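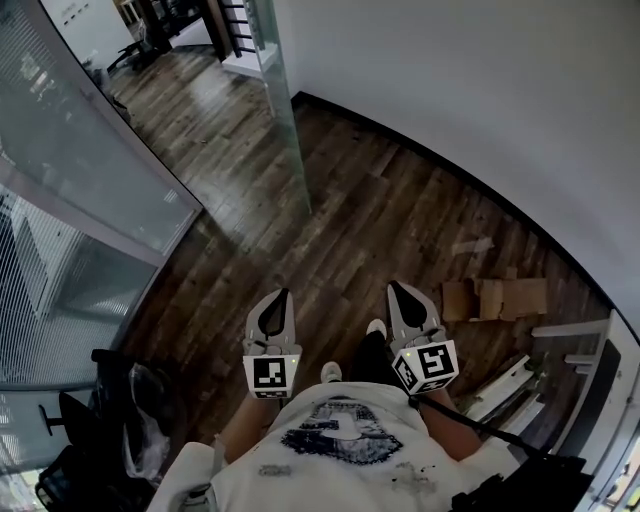 La pince à main du club, ses deux doigts gris et ses cubes de repérage, au-dessus du plancher.

Quand Fatima Nwosu m'ouvre la porte, il est presque 18 heures et elle s'excuse déjà pour le café, qui sera trop fort, et pour le programme de la séance, qui ne sera sans doute pas respecté. « On prévoit toujours trop, me dit-elle en riant. C'est mon défaut, je l'assume, et les élèves ont appris à négocier. » Professeure de technologie, elle anime depuis deux ans le club de robotique Livska, où des lycéens préparent la coupe Govalska, un concours régional dont la finale se joue en mai.

L'épreuve de cette année tient en une phrase : apprendre à un bras à ranger des objets du quotidien en lui montrant comment faire. On ne programme donc pas chaque mouvement, on le fait soi-même, une pince à la main, et on recommence, encore et encore ! « Au début ils étaient un peu déçus, je crois, raconte Fatima. Ils s'imaginaient devant un clavier toute la soirée, et je leur ai dit : ce soir, on ramasse des choses par terre. » Ifeanyi Etim, élève de terminale et capitaine de l'équipe, confirme avec un grand sourire. « Ma mère m'a demandé ce que j'avais fait au club. J'ai répondu : du rangement. Elle voulait savoir pourquoi ça ne marchait pas à la maison. »

Il m'explique ensuite, avec une patience que j'ai beaucoup appréciée (je ne suis pas ingénieure, loin de là), à quoi servent les cubes blancs fixés près des doigts de la pince. Leurs motifs en noir et blanc permettent au logiciel de savoir où se trouve la main et comment elle est tournée. « Si je cache un motif avec mon poignet, l'enregistrement est bon à jeter, dit-il. J'en ai perdu 20 comme ça en une seule séance. J'étais vexé comme tout. » Depuis, il garde les avant-bras écartés et vérifie ses petits voyants verts avant chaque prise, un réflexe qu'il a fini par transmettre aux plus jeunes.

L'équipe s'est fixé un objectif de 700 démonstrations avant le concours, et tout est noté dans un cahier que Fatima garde précieusement dans son sac. Chacun a son style, paraît-il, et cela se voit dans les données. « Ifeanyi va vite, il attrape, il pose, c'est fini. D'autres hésitent, reviennent en arrière. Je leur répète que le bras va apprendre leurs hésitations aussi – et là, d'un coup, tout le monde s'applique. »

Le logiciel de suivi, baptisé Alside par les élèves après un vote très disputé, leur a donné bien du souci cet hiver. Une mise à jour avait décalé les mesures et il a fallu 48 heures pour comprendre d'où venait l'erreur. « On s'écrivait jusque tard le soir, se souvient Ifeanyi. C'était pénible, mais c'est peut-être le moment où j'ai le plus appris. » Fatima hoche la tête et avoue qu'elle n'avait pas trouvé non plus.

Et la suite ? Ifeanyi aimerait étudier la mécatronique, « ou la kiné, j'hésite encore, les deux parlent de mains ». Fatima, elle, espère ouvrir un second groupe à la rentrée pour les collégiens, qui sont déjà plusieurs à avoir demandé. En attendant, il reste des prises à faire, et Ifeanyi regarde l'heure avec insistance. Je range mon carnet et je les laisse travailler.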